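We use cookies to remember your reading level and your bookmarks. OK / Manage settings

What Goes In Your Backpack – And Why It Matters Where

By Ghizlane Fahmy
Last updated: August

Think about your backpack for a minute. It goes to school with you, it waits under your chair, it rides home on your shoulders, and on the weekend it probably lies on the floor somewhere near the front door with half a granola bar still inside. It works very hard for something made mostly of cloth! So let's spend a little time getting to know it, and then we'll talk about packing it well.

How does a backpack hold so much?

A backpack is really a few bags sewn together into one. There's the big main part, where books and folders go, and then there are usually smaller pockets on the front. Each pocket is a little room of its own. If you dropped your eraser, your house key and your lunch into one big sack, you'd be digging around for ages, and the key would always be at the bottom (keys love the bottom).

The straps matter just as much as the pockets. Two wide straps share the weight between your two shoulders, and most of them can be made longer or shorter. When your bag sits high and close against your back, it feels lighter than when it bounces around down by your legs, even though nothing inside has changed. Try it both ways at home and see which one you like.

What is a zipper doing?

Look closely at a zipper and you'll see two rows of tiny teeth. When you pull the slider up, it pushes the two rows together so that each tooth hooks in beside its neighbor. When you pull it down, a small wedge inside the slider nudges them apart again. If your zipper gets stuck, don't yank it! Go back a little way, check for a bit of cloth caught in the teeth, and then try again slowly.

Why do some bags have shiny strips?

Those shiny strips are called reflective trim. They don't make any light of their own. They catch the light from a car's headlights and send it back toward the driver, so the driver can spot you on a dark winter morning. My nephew Bautista calls his "the cat's eyes," and a cat's eyes do shine in headlights in much the same way.

What about the cable?

Older children sometimes carry a phone charger too, and cables are the great tanglers of the world. A cable that's stuffed in loose will wrap itself around your pencils, your gym socks and your sandwich. So wind it into a loop about as big as your hand – not too tight, as sharp bends can hurt the wires inside – and tuck it into a front pocket with the charger. Then you'll know right where it is when you get to Grandma's.

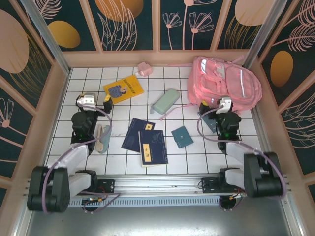 A pink backpack with zippered front pockets and silver trim, and a pink charger to go with it.

Now it's your turn to pack

Lay everything out on the floor first, where you can see it. Put the heaviest books in the main part, right up against the side that touches your back. Lighter things go in front of them, and the small things go in the pockets. Keep the same thing in the same pocket every day, and after a week or two your hand will find it without you even looking.

Last of all, close every zipper and tuck in any loose straps so they don't catch on a door handle or a bus seat. Then put the bag on and walk once around the room. If something pokes you in the back, take it out and find it a better place.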